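December 8, 2020

Finally finished the first full row of the tumbling blocks quilt tonight and I am so happy with it that I've been back downstairs two times just to look at it. It's pinned to the old flannel sheet on the dining room wall, a bit crooked, with threads hanging off everywhere, and it looks like a row of real cubes sitting on a shelf. From flat fabric! I know people have been making this pattern forever, and I've seen it on bathroom floors all my life, but it's different when it comes out of your own sewing machine.

The day started badly. Snow in the night, the wet heavy kind, and the back step was solid ice by breakfast. I threw down the last of the salt and then stood in the kitchen eating toast over the sink and staring at my stack of fabric. I'd decided last night that the mediums were wrong. I had cut them all from the blue-gray that I bought in Pevham, which I love, and which looks like absolutely nothing once it's next to the dark. From across the room the two ran together into one big dull shape, and the cubes turned into fish scales.

So I called Kwan-ho Mok, who taught the class I took at Godholm back when the leaves were still on the trees, and he was kind enough to talk me through it while he was making soup. I could hear the lid rattling. He said to quit looking at color and look only at how light or dark each piece is. Squint, he said. If you can't tell two fabrics apart with your eyes nearly shut, they can't do two different jobs. Then he said to go find a plain block, a toy one, any solid color, and put it on something pale and sit there with it for as long as I could stand.

I have heard him say that in class and I nodded and wrote it down and never did it. Well, today I did it. I spent a good part of the morning on blocks, and it was fascinating! One green is never one green. The top is nearly a lime and the side is something you'd pull off a different shelf in the store. Yellow is even stranger - the shaded side goes toward mustard, and if you tried to match it with a "dark yellow" off the bolt you'd get it wrong every time.

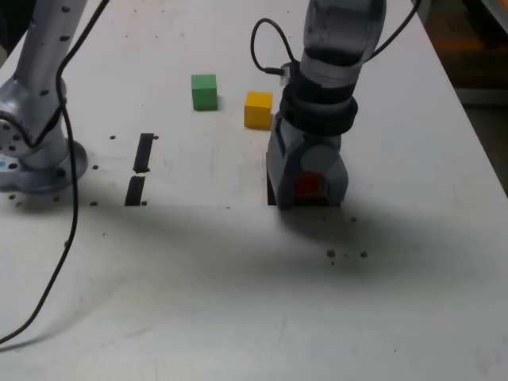
Green and yellow cubes on the white tabletop. Look at the top of the green one against its front.

I wrote all that out on the inside cover of the graph paper pad so that I won't lose it. Top face lightest, one side medium, other side dark, and keep them in the same place in every single block. The last part is where I went wrong in my first sample, back in the fall. I had turned one diamond around without noticing and the light came from the left for half the piece and from the right for the rest. I must have looked at it for a week, thinking it was my seams.

After lunch I went through the whole scrap bin. It took forever, and I found things I'd forgotten I owned: a strip of Mom's kitchen curtains, the leftover shirting from the picnic quilt, a big piece of moss green that must have come from the guild sale, with a coffee ring on one corner. I laid everything out on the floor by how dark it was and paid no attention to color at all. What a good way to spend an afternoon! A red I've always thought of as bright turned out to be darker than my navy stripe. The orange I'd been avoiding is a perfect medium. And the poor blue-gray from Pevham went over with the darks, where it plainly belongs, so none of the cutting was wasted. I only have to call it by another name.

I made three new families out of the pile. Greens first: the pale leaf print, the moss with the coffee ring trimmed off, and the bottle green. Then yellows, with the butter solid on top and the orange standing in for the medium, and a brown so warm it almost hums for the dark side. The third one is all blues. I want a red family too but I don't have a pale enough red that isn't pink, and I've gone back and forth on whether pink counts. Kwan-ho would say squint.

The cutting went all right. I used the Flevudura mat for the first time since I flattened it out (it had been curled up like a potato chip ever since I left it in the car) and it lay down nicely. The rotary cutter needs a new blade. It's skipping one thread in the same spot every turn, so that each strip comes off with a little row of bridges, and I have to go back and snip them by hand. I put blades on the list. I've put blades on the list before.

Called Lau's to ask whether they're still doing curbside, and they are, until the holidays. I asked them to set aside a yard of the butter solid and whatever they have in a very pale warm red. The woman on the phone knew right away what I meant by "the inside of a shell," and we had a lovely talk about borders. She thinks a dark border. I'd been thinking of no border at all, only blocks running right off the sides, but now I can't stop picturing it with a thin black line around it.

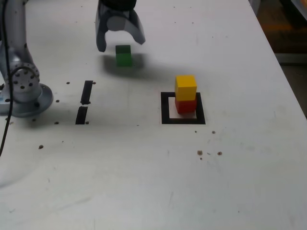 Green cube again, with the open gripper over it.

The sewing itself is where I've learned the most. The trouble with this pattern is the place where the three diamonds come together. You can't sew straight through it. You have to stop a seam allowance short of the end, lift the needle, swing the piece around and come in along the other side, and if you go even one stitch too far you get a pucker right in the middle of the cube, where the eye goes first. My first few tonight all had puckers. I unpicked them with the radio on, something with a lot of cello, and didn't mind as much as I usually do.

Then I tried marking the stopping point with a pencil dot on the wrong side of every diamond before sewing anything. Slow, slow work, and a bit like doing homework, but the next one came out flat. So did the one after that! I pressed it and held it up under the lamp, and there was a green cube. It had a top, with light falling on it. I said "oh!" out loud and the cat left the room.

After that I couldn't stop. I skipped the news and had crackers and cheese for supper at the machine, with a plate on my lap so that I wouldn't get crumbs in the bobbin case, and I got crumbs in the bobbin case. Six cubes by bedtime, which makes a row. Two green, two yellow and two blue, and I tried them in every order I could think of before I sewed them together. Side by side in pairs, they looked like a flag. Mixed up they look like something that got spilled and happened to land well, and I like it so much better.

I also spent more time than I'd admit to anyone on the gaps. I'd planned for the blocks to be packed tight with no background, the way the pattern usually goes. But I keep thinking about a few cubes off on their own in a big field of white, with lots of space around them. It would be a very different quilt, much calmer, and you'd see the quilting stitches in all that white. I drew it on the graph paper: a couple of cubes, some strips of black laid in flat, maybe an empty square somewhere. It's good! I think it might be the next one. I'm going to finish this one first. I'm writing it down here so I have to. 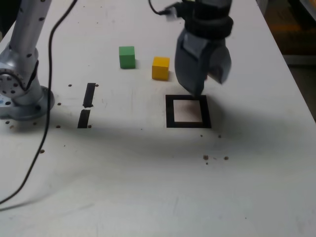
Two cubes, black tape and a square outline, with plenty of white in between.

If I do make it, the white can't be a pure white. The one in the closet is bleached so hard it makes everything beside it look dirty. I want the kind of white that's been used a little. Ask at Lau's about that too, when I pick up the yard. And find out if they'll sell me the end of the black twill tape, the narrow one, for the strips. I think it would be nicer sewn down on top than pieced in, with a tiny ridge you could feel with your finger.

Other things from today, before I forget. The furnace man can't come until next week, but it's stopped making the noise. Marked the recipe for the ginger cookies and found I'm out of molasses. The mail was all catalogs. My sister sent a picture of her tree, up and lit already, with every single ornament on the bottom half of it taken off and put on the top half on account of the puppy. I'd like to send her the row, only a photo of it, but it might be her Christmas present and I'm bad enough at secrets.

Thirty rows is what the pattern calls for. Thirty! I did the first one in an evening, with the puckers and the unpicking, so I could have the top together by spring if I'm steady about it, and the dots will go faster once I've made myself a template. A piece of cereal box should do, with a hole punched where the dot goes. I've saved the box.

Tomorrow: blades, molasses, salt. Cut blues first, while the table is still clear, and leave the leaf print alone until I've counted what's left of it. My thumb is sore from the seam ripper and it's much later than I meant to stay up. One more look at the wall and then bed.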